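**1/** Spent the afternoon on the two-arm packing cell at Pludeck. Thread on how it's set up and how I look after it, mainly for Archana Pandey, who takes it over in September.
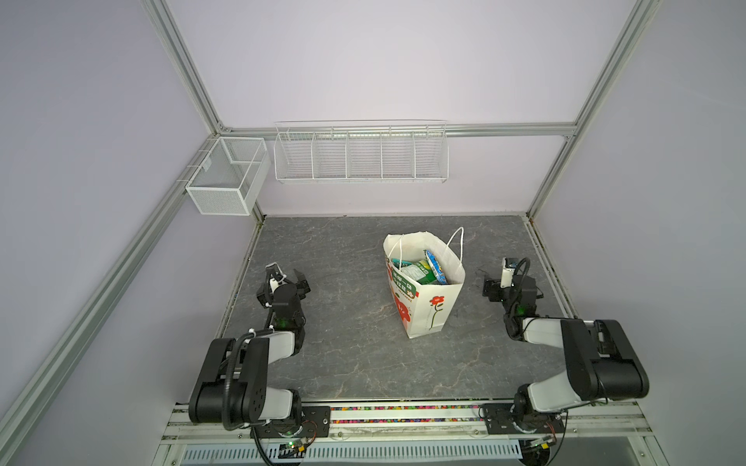
*The cell with a bag on the floor panel, one arm either side.*

**2/** Both arms bolt to black plates on the front rail. Don't trust the bolts to stay as you left them. I put a paint pen line across each bolt head and onto the plate. If the line is broken, the bolt has moved. Quick look every morning, torque wrench once a month.

**3/** When you do have to take an arm off, scribe the rail at both ends of the plate first. I didn't, the first time, and it cost me 66 minutes of nudging to get the left one back where the program expected it.

**4/** Cables. The left arm's conduit loops down past the base and is zip-tied at the elbow. Leave slack in the loop. I had it tight and tidy to begin with and the elbow pulled on it at full reach. The ties should be snug enough to hold, loose enough to turn with your fingers.

**5/** Cut ties flush. A proud tie end will scratch your forearm every time you reach in, and I have the marks.

**6/** The right arm has a cable that arches up from the wrist. Check it with the arm at full stretch and again fully folded, by hand, power off. I swap that cable every 7 months whether it looks worn or not. Spares are in the Nurel box under the bench.

**7/** Green light on each wrist means you can go ahead. If one side is out, do the connector before anything else. Unplug, look at the pins, plug back in until it clicks. That has cleared 13 faults in my log. Only then go down to the small board by the base.

**8/** Someone asked about the baskets. They hang on the rear rail, the long one with five compartments in the middle and the deep mesh one on hooks to the left. Empty them before you run any calibration. A full basket sags and the heights come out wrong.

**9/** Bags. Paper, twisted handles, stood upright and open a bit right of centre. The handles never stand the same way twice, so the approach comes in high and then drops. If you lower that start height to save time you will catch a handle. Motar's default is too low for these bags.

**10/** Floor panel: damp cloth, no spray. Spray gets under the trim at the back and lifts dust into the corner. The strip along the front between the plates collects crumbs from split packets. Soft brush, then the small vacuum on low or you'll lose the coloured bits.

**11/** Gripper fingers get wiped at the start of each shift. Then close them on a strip of paper and pull. It should drag evenly on both sides. If it slips on one side, re-seat the finger and do it again.

**12/** After any of the above, run it at 60 per cent speed for one full bag with your hand near the stop. Then full speed.

**13/** Iida Sjöberg asked if the settings are written down anywhere. They're in the Ekwueme folder on the shared drive, file called "cell notes". The start height in there is the old one, I'll fix it tonight.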